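Ticket 133 – Perte de repère sur la pince droite pendant les démonstrations manuelles
Projet : Walosum, site de Valdebenito
Ouvert par : Hélder Lobo, service Acquisition
Destinataire : support technique Flakura
Priorité : 3
Statut : en attente de confirmation

Objet de la demande

Le 4 septembre, lors de démonstrations réalisées avec deux pinces tenues à la main, la trajectoire de la pince droite a présenté des sauts de position répétés. La pince gauche n'est pas concernée. L'opérateur n'a constaté aucune anomalie mécanique : l'ouverture et la fermeture des mâchoires sont correctement enregistrées. Les séquences touchées ne peuvent toutefois pas être transmises à l'équipe d'apprentissage en l'état, le bras ne pouvant rejouer un geste dont la position est discontinue.

Vérifications effectuées par le demandeur

Redémarrage complet du poste d'acquisition : sans effet.
Échange des câbles entre les deux pinces : le défaut reste sur la pince droite.
Nettoyage de l'optique : sans effet.
Nouvel étalonnage selon la procédure Fleltenham : résultat déclaré conforme par le logiciel, mais défaut de nouveau présent dès la deuxième séquence.

Première réponse du support

Nous accusons réception du journal et des séquences jointes. Les sauts coïncident avec des pertes de détection du marqueur fixé sur le dessus de la pince droite. Le logiciel extrapole alors la position, puis la corrige brutalement lorsque le marqueur est de nouveau lu. Nous vous prions de bien vouloir :

1. relever le seuil de détection de 600 à 700 dans le profil de la pince droite ;
2. désactiver l'extrapolation – les intervalles sans lecture seront signalés comme manquants ;
3. enregistrer une séquence courte, pince droite tenue à l'horizontale, puis inclinée progressivement vers l'opérateur.

Retour du demandeur

Les trois points ont été appliqués. À l'horizontale, aucune perte n'est relevée. Les pertes apparaissent lorsque l'opérateur tourne le poignet vers l'intérieur, et elles sont plus fréquentes si l'éclairage du plafond se reflète sur le dessus de la pince. Les intervalles manquants sont désormais signalés dans le journal, et les sauts ont disparu de la trajectoire exportée.

Deuxième réponse du support

Le comportement décrit correspond à une lecture insuffisante du marqueur sous forte inclinaison. Nous recommandons de remplacer le marqueur par un exemplaire à finition mate et de refaire l'étalonnage après la pose. Les séquences antérieures au changement de profil doivent être exclues du lot – leur correction a posteriori n'est pas prise en charge. Le ticket restera ouvert jusqu'à réception d'une série complète exempte d'intervalles manquants.

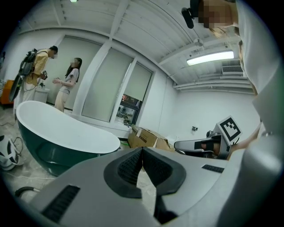
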